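# Against the small drawer

The nine-drawer cabinet is the standard answer to loose hardware, and I think it is the wrong answer for more than half of what goes into it. At the Estgate workshop we kept 218 part types in cabinets of this pattern until May. Retrieval was acceptable. Returns were poor.

The difficulty is capacity. A small drawer suits a part held in tens, such as grub screws or fuses. Put a full box of 2,000 washers to it and the surplus goes elsewhere, so one item now has two locations and the stock figure for it is unreliable. Tinted fronts make matters worse, as M3 and M4 look alike through grey plastic. 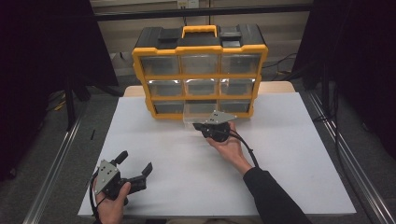 McAlister disagrees, and wrote to say that the fault lies with the labels: a drawer marked with its thread, length and upper limit stays in order for years, and an open bin collects swarf from the first morning. The dust argument I accept. The label argument supposes that people read labels while holding a handful of screws.

My preference is for shallow lidded trays, one part to a tray, sized to the purchase quantity. Ullormont rebuilt its stores on that basis and holds 421 lines without an overflow shelf. The cost is floor area, which is considerable.

I would still keep one portable cabinet with a carrying handle for site work. Its contents should be fixed, and it should be refilled from the trays every 7 days. Spare drawers should be left empty.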